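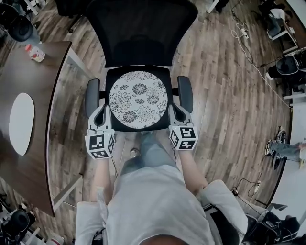

Okiter, second look

I said in June that I'd wait until I had used the Okiter kit properly before being rude about it. I've now had two weeks with it in the Nomcombe office and I'm less rude than I expected to be, though I still wouldn't sign the longer contract.

For anyone who missed the first post: Skalalell sell Okiter as a full service. You hire a pair of hand-held grippers and the recording packs for each person, your own people go round doing ordinary jobs with the grippers, and the recordings go up to Skalalell, who clean them and send back something you can train a policy on. We hired through Lambrechts, who handle the delivery and the invoices and take a cut for it. The day rate came to nearly £93 per set, before insurance, which the brochure puts on its last page in grey type.

The sales line is that anyone can pick it up in minutes. I'd call that half true. Closing the fingers on something is easy and you stop thinking about it by the first tea break. Closing them on something so that the recording is any good took most of us a couple of days. You want to move at the speed of a person and you have to move at the speed of a person who is being marked. Turn your wrist too sharply and the tracking loses the cube, and you find out the next morning, when the take comes back marked as rejected.

My real interest was furniture. Every demo video I've seen for this sort of kit involves a cup, a sponge or a folded T-shirt, always on a tidy table, and I have a robot that I'd like to put chairs back under desks at the end of the day. So we did chairs. Both hands on the armrests, push, turn, square it up, let go. Skalalell's own task list has nothing bigger than a saucepan, and when I asked if chairs were supported I got a cheerful reply saying the hardware was "task agnostic". I have heard that before about a vacuum cleaner.

Chairs mostly work. A padded armrest is a nice thing to grab, wide enough to find without looking and soft enough that the fingers don't skid. What doesn't work so well is that a swivel chair has opinions. Push evenly with both hands and the seat stays put while the castors sort themselves out underneath. Push a touch harder on one side and the whole thing turns, and you correct it with your hips without noticing. The grippers have no record of your hips. I raised this with support and was told that the model would learn to compensate. Perhaps it will. I'd like to see it do so before I pay for another month.

Then there's the rig. The packs are worn on the back and the cables run down from the grippers, and by mid-afternoon everybody has a way of standing that keeps the cables off their knees. It's fine for an hour. The brochure talks about full shifts, and I suspect whoever wrote it has never worn one for a full shift. We ended up doing forty minutes on and twenty off.

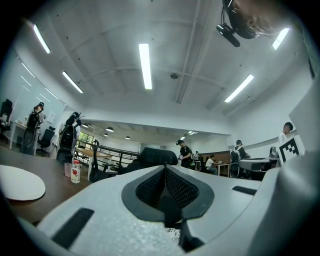
Room setup was sold to us as "walk in and record". We walked in, and then spent a morning moving marker boards until the calibration would hold with several people working at once. With a single operator it was quick. With the room busy it kept dropping someone, and the app doesn't say who. It gives you an amber dot. If Skalalell read this, please put a name next to the amber dot.

Now the numbers, which is where I get grumpy. We recorded 2,502 takes. After their cleaning we got 1,345 back. I don't mind that bad takes get thrown away, and plenty of ours were bad, especially early on. I mind that the reasons come as a code, and the sheet that explains the codes lists fewer codes than they use. A big pile of ours had a code that isn't on the sheet at all. Lambrechts passed the question along and the answer was that it covers "quality". Well, yes.

You pay for storage on everything you upload, by the way, rejected or kept. Check that clause.

Things I liked, in fairness. The grippers feel solid. They've been knocked into desk edges and dropped on a plank floor more than once, and they still close properly. The rubber on the fingers has hardly worn. Charging is sensible, and the packs swap over without having to restart the session, which our last kit couldn't manage. The files are in a plain format and I could open them without installing anything of Skalalell's, so if we leave, our data comes with us. I checked this on the first day and it's the main reason I stuck with it through the amber dots.

As for whether the robot puts chairs away: sometimes. Trained on what we got back, it finds the armrests well, gets hold of both, and then pushes as if nothing could possibly turn. It does better with the heavier chairs. I haven't tried it with a cushion on the seat that slides about, and I'm in no hurry.

Lambrechts have offered us the twelve-month price, with the first month free. I've asked for a month-by-month rate and the missing page of the code sheet. So far I've had a reply about the rate.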